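Setting up the Kikenex two-arm kit for a steamer job: what works and what the brochure skips

I've now put the Kikenex through the bun routine that Galden shows on its sales page, and I'm less impressed than the sales page is. The kit can do the work. Whether you should pay for it to do the work is another matter. What follows is how I set it up, in the order I'd do it again, with my complaints left in.

1. Lay out the table first

Plain white tabletop, plain wall behind. For the run itself, steamer in the middle, lid on the left, plate on the right; the shot below has just a steel bowl of buns left of center and the plate on the right. The manual says the kit "adapts to any kitchen." Mine did not adapt to a patterned tablecloth, so I'd ignore that line. Keep the knife and anything else you care about off the main table.

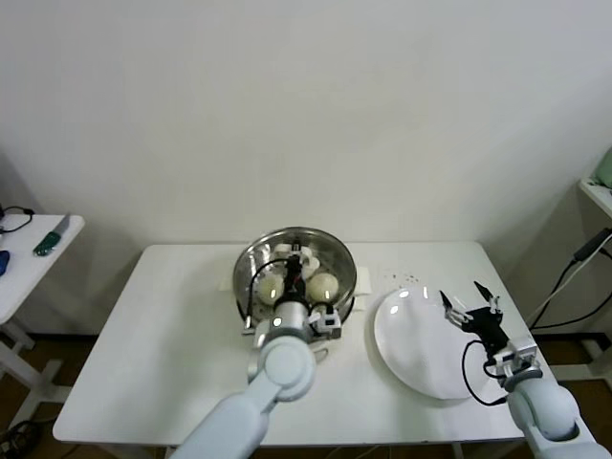 Do I need both arms for this?

For moving buns only, one arm will do. The second earns its place if you want the lid handled too, and Galden charges a good deal for that privilege. Try the single-arm trial before you sign anything.

2. Teach the pick points

Open the Iltell software, choose Record, and guide the right arm by hand to a spot over the plate. Save it. Close the gripper on a bun until the fingers just touch both sides, then save again. Don't use the automatic grip setting. It's tuned for something harder than a steamed bun, whatever the help page claims.

Record a separate lift point well above the plate. If you skip it, the arm takes the shortest path to the steamer, and the shortest path goes through the rim.

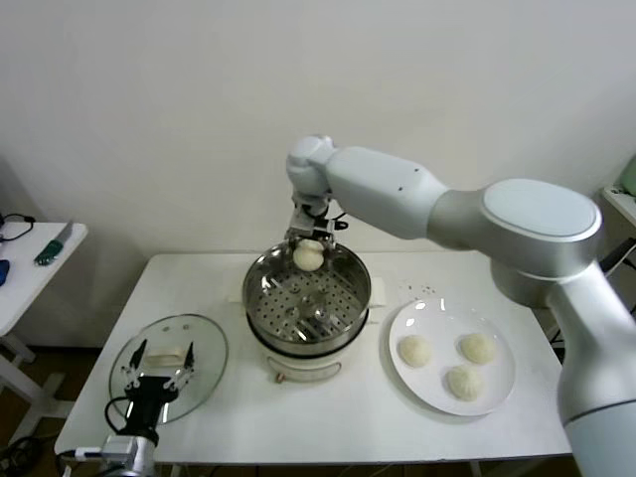
Release height matters more than anything else in this step. Start low, near the tray, and open the fingers slowly. I set opening speed to the lowest value on the slider and left it there. The default is fine for a demo reel and bad for dough.

3. Space the buns

The software offers a grid fill. I turned it off and taught each drop point by hand, working from the back of the basket to the front so the gripper doesn't have to reach over what it already placed. It takes longer to teach and you only do it once, provided you don't bump the steamer afterward. Tape marks on the table help.
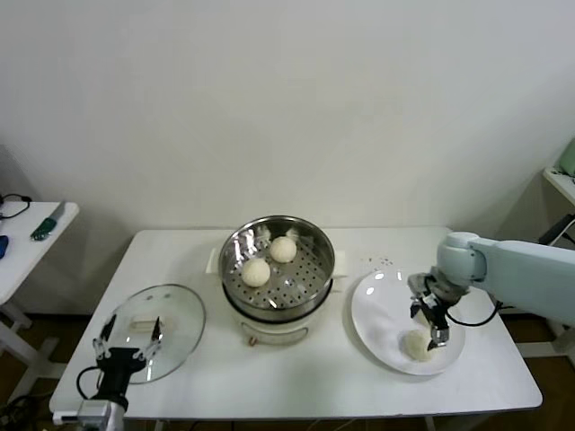
Two buns in the basket, a third on the plate with the gripper beside it.

4. Set up the lid arm

Teach the left arm an approach with the fingers open, one on each side of the lid handle. Test this with the steamer off. A glass lid is a poor thing to learn on, and the warranty I was sent doesn't cover cookware. Sandamali Weerasinghe at Galden support told me by email that an update due in June will improve handle gripping. I'll believe it when I've run it.

Keep the cable loops clear before every run. They hang off both wrists, and the setup video gives them one sentence.

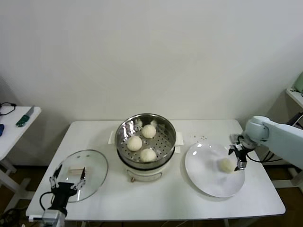 Run the whole routine at quarter speed first and keep your hand near the stop button. Then raise the speed one notch at a time. I quit at half. Anything faster saved seconds I had no use for.

5. Check the price again

The base kit is $1,756. The second gripper set is $526, which the front page leaves out while it goes on about a system "under $2,000." Add them up yourself. Replacement finger pads are $46 a set, and I'd order one with the kit.

Poulain sells a similar package with a worse manual and better phone support. I haven't run the same routine on it, so I won't call a winner. If you already own the Kikenex, the steps above will get you a working setup in an afternoon. If you don't, ask Galden to run your own food on it, at your own table height, before you hand over a card number.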